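10 April 2024

Batch 7 of the rye came out of the oven at 6:50 this morning. Writing this up now before the numbers get mixed in with the next one.

Formula, unchanged from batch 6 except for the water. Total flour 1,000 g, of which 600 g is medium rye and 400 g is bread flour from the Paju mill. Water went from 780 g to 810 g. Salt 19 g. Starter 180 g at full hydration, fed the night before with rye only. Caraway left out this time so that I could taste the sour without it. No molasses. I have stopped using molasses for color, it hides too much.

Starter notes. Fed at 9:15 p.m., left on the shelf above the fridge. By 5 the next morning it had domed and was just beginning to go flat in the center. The smell was sharp, more vinegar than yogurt. In January the same jar, on the same shelf, took until nearly 11 to reach that point, and the loaves from those weeks were milder and closer in the crumb. I had put that down to the flour. I now think it was the shelf, which runs several degrees colder when the heat goes off overnight. There is no thermometer up there. There should be one.

Mixing. Rye paste first, by hand, in the steel bowl: all the rye, all the starter, 600 g of the water at 95 F. Left covered for 90 minutes. It had cracked on top and gone spongy underneath when I came back to it. Then the bread flour, salt and the remaining water. Four minutes with the dough hook on the lowest speed of the Jastlow. I had been running it for eight. With this much rye the extra time does nothing that I can measure except warm the dough and glue it to the hook. After four minutes the dough temperature was 82 F, which is where I wanted it. After eight, last time, it was 86.

Texture at the end of mixing: like wet mortar. The extra 30 g of water is noticeable. It will not hold a shape on the board and I did not ask it to. Straight into the pan with a wet spatula, smoothed over, dusted with rye flour so the cracks would show.

The pan is the long Brarel with the straight sides. Greased with butter and then floured. Batch 5 stuck along one corner and tore, and I had used oil for that one. Batch 6, butter, released clean. Batch 7, butter, released clean. Two results is not many but I will keep using butter.

Proof was 70 minutes in the oven with only the light on. Pinholes started to show in the flour on top at 55 minutes. I waited for there to be more of them and for the cracks to widen to the width of a pencil line. This is the step I have gotten wrong most often. On batch 3 I waited for the dough to reach the rim, as the booklet says to, and it collapsed in the oven and left a trough down the middle deep enough to hold soup. The rim means nothing if the pan is a different size from the one in the booklet. Cracks and pinholes are the better sign.

Baking. Preheated to 475 F with the stone on the lower rack. Pan in, a half cup of hot water onto the tray below, door shut. Ten minutes at 475, then down to 400 for 50 minutes, steam tray out after the first 15. Internal temperature at the end was 207 F in the center. I took it to 209 by leaving it in the pan with the oven off and the door propped for six minutes. The last loaf came out at 204 and was gummy in a band along the bottom for the full length. I would like to see whether five degrees accounts for all of that or whether the wait before slicing is the larger part.

Weights. Dough into the pan 1,580 g, the rest having gone to a test roll and the sides of the bowl. Loaf out of the pan, after one hour on the rack, 1,387 g. That is a loss of 193 g, or a little over 12 percent. Batch 6 lost 10.5. The higher loss goes along with the longer bake and the extra water, and the crust is thicker, about 3 mm on the sides. I don't mind a thick crust on rye as long as it softens by the second day in the cloth. It usually does.

The test roll was baked on the stone beside the pan and came out at 28 minutes. Flat, as expected. Cut it warm, which tells you nothing about crumb but does give the flavor. Sour first, then a sweetness, then salt. Slightly too much salt for eating with cheese. Right for butter. I will go to 18 g next time and leave it there.

The loaf itself is wrapped in linen on the rack and is not to be cut until tomorrow night. 36 hours. I have cut early on four of the six previous batches and written down each time that I should not have.

Other things from today. The bread flour is down to the last third of the sack and the new sack is from a different lot. The protein on the label is 12.6 where the old one was 11.9. For the white pan loaf that will matter. For this one I doubt it, with rye making up the bulk, but I will keep back 400 g of the old lot in a labeled tub so that batch 8 can be compared with batch 7 on one change only. The change is the salt. I had also meant to try scalding part of the rye, and that will have to wait for batch 9.

Ordered the dough whisk from Braline, the plain one with the single loop. The spatula works but the paste packs up behind it and I spend as long scraping the spatula as stirring. Delivery is supposed to be next week. While I was on the site I looked at the lidded pans and did not buy one. A lid would square off the top and hold the steam in, and I could drop the tray altogether. Against that, I could not see the cracks during the proof without taking it off, and they charge nearly double for it. Left it in the cart to think over.

Cleaning. Rye paste sets hard. Everything that touched it went into cold water right away, bowl and hook and spatula, and came clean in an hour without scrubbing. Hot water cooks the starch onto the steel. I knew this and forgot it on batch 4, and the hook still has a gray line near the collar.

Corrected the table at the back of the notebook. The hydration for batches 2 and 3 had been worked out without counting the starter water, so they read low. With the starter in, batch 3 was 78.9 and not 76. Batch 7 comes to 82.6. Still short of the 85 that most of the all-rye recipes ask for, but those have no bread flour in them and the rye takes up more.

Oven check, since I had the probe out. Set to 400, it read 388 at the back and 379 by the door after half an hour. So when I write 400 here, the loaf is getting something under 390. The numbers in this notebook are dial numbers and I will leave them that way, otherwise none of the old entries will line up.

Lunch was the end of batch 6, toasted, with sardines. At day five it is better than it was at day two. Gummy band less obvious once toasted. Supper was soup and the test roll.

To do: thermometer for the shelf. Feed the starter tonight with half the usual amount, as I am not baking tomorrow. Salt to 18. Do not cut the loaf.

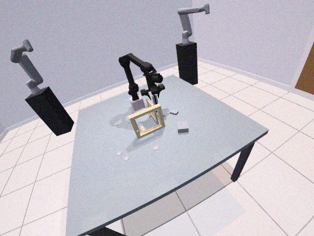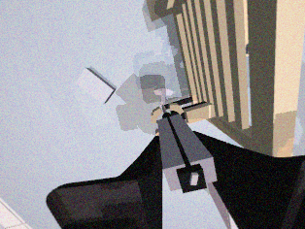

Comment left under this entry by a reader signing as ryeside: I would look at the starter before the salt. If it is already going flat in the center after eight hours, it is past its peak by the time you mix, and most of that vinegar note comes from there. Try feeding at 11 instead of 9:15, or use cooler water for the feed. On the gummy band, I had the same thing for most of a year. Going from 204 to 208 got rid of half of it and waiting the full day and a half got rid of the rest, so my guess is that you need both. Also your oven being low by that much would explain why 50 minutes keeps coming up short. Mine reads low too and I just write the probe number next to the dial number, then the old entries still make sense.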